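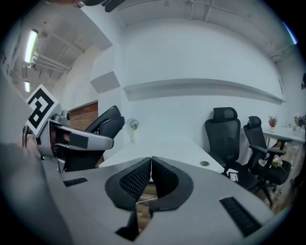 The Ilomen Box: Five Chapbooks and a Reader's Companion
Edited by Lucinda Obi
Cameck Press
Boxed set, paperback, 562 pages across six volumes
First printing August 2021, 1,395 numbered sets
In stock

Five poets, five slim books, and a sixth volume to keep open beside them. The Ilomen Box gathers the chapbooks first issued by Ilomen between 1974 and 1983, when it was a one-room press in Fremantle turning out stapled booklets in runs so small that most of them never got past the local bookshops. We've been wanting to do this for years and we're thrilled with how it's come out!

If you know the Ilomen books at all, you probably know them from photocopies. Lucinda Obi did. She was handed a very grey copy of Salt Ledger in a second-year tutorial, lost it on a train, and spent the next decade tracking down a real one (it was in a box of sheet music in Albany, for the record). Her introduction to the companion volume tells that story properly and then gets on with the more interesting one, of how the press worked, who typed, who drew the covers and why the fourth title has two different last pages depending on which copy you pick up. We've printed both.

What's in the box

Salt Ledger. Long-lined poems about a harbour and the people paid to weigh things in it. The title sequence is the best-known piece of Ilomen writing and it reads beautifully aloud, slow and a bit stubborn.

Nine Verandahs. Prose poems, mostly half a page, one for each house the poet lived in before she was thirty, plus a tenth that was left out of the original and restored from her own typescript.

The Kimaro Letters. Verse letters to an imagined town called Kimaro, with replies. Funny, sometimes furious, and full of recipes that we're told do work, although the one for quince paste leaves out the sugar. We've left it as it was printed.

Low Water. The one with two endings. Short poems, plenty of white space, almost no punctuation. Read it in one sitting if you can.

Istov. A single poem in 31 parts about a grandfather's village, written half in English and half in a dialect the poet admitted to spelling by ear. Leilani Begay's facing-page versions are new for this edition and they are wonderful. She keeps the jokes. She has also recorded herself reading parts one to twelve, and the link is printed inside the back cover.

The Reader's Companion. Lucinda's introduction, notes on every poem, a list of variants, a short essay by Leilani on translating a language that was never written down the same way twice, and 80 pages of letters, drafts and accounts from the press's own papers. The accounts are better reading than you'd think. There's an argument about staples that goes on for most of 1979.

How it's made

We kept the chapbooks at their original size, a touch narrower than a standard paperback, so they sit nicely in one hand or a coat pocket. The originals were stapled and the staples have rusted in nearly every copy we handled, so ours are thread-sewn. Each opens flat without a fight. The text has been reset from scratch in a typeface close to the old one but a little larger, with line breaks checked against at least two surviving copies of each title. Long lines that had to be turned over in the originals now run to their full length wherever the page allows, and in Salt Ledger that makes a real difference to the rhythm.

Cover colours follow the first printings as closely as we could manage: mustard, brick, bottle green, a pale blue, and the odd brownish purple of Istov, which took our printer four goes. The slipcase is cloth over board, dark grey, with the title stamped on the spine only.

Specifications
Format: five sewn chapbooks and one sewn paperback companion, in cloth slipcase
Chapbook size: 125 x 200 mm
Companion size: 125 x 200 mm
Weight: 900 g boxed
Paper: uncoated, cream
Languages: English throughout; Istov in English and dialect with facing translation
Numbering: by hand, inside the back cover of the companion

Who it suits

Anyone who likes a poem with salt and weather in it, to start with. Reading groups have been getting a lot out of the set too, as the chapbooks can be passed around separately and each one makes a comfortable evening. Teachers will find the drafts section handy: there are six poems shown from first scribble to final proof, with crossings-out transcribed, and you may copy those pages for your own class. The notes assume you're curious but don't assume you've studied anything.

If you'd like a taste first, the opening section of Salt Ledger and two of the Kimaro Letters are in the free sampler, which we'll post with any other order if you ask in the comments box at checkout.

Questions we get

Can I buy the chapbooks singly?
Not yet. Singles of Salt Ledger and Istov are planned for October. The others will stay with the box for now.

Can I request a number?
We'll try. Low numbers went early, but tell us what you're after and we'll have a look along the shelf.

Is the companion available on its own, for people who own the originals?
Yes, and lucky you! Email us and we'll sort out a price. If your copy of Low Water has the shorter ending, Lucinda would love to hear from you, as she's still adding to the list of known copies.

Will it fit through a letterbox?
No. It goes as a small parcel, wrapped in card, with tracking. Please give us an address where someone can take it in or where it can be left out of the rain.

What if a corner gets knocked in the post?
Send us a photo within a fortnight and we'll replace the slipcase. Keep the books.

Also from Cameck Press
Tide Tables for the Inland Reader
A Short Grammar of Magpies
The Borrowed Ladder: Poems 1988 to 2004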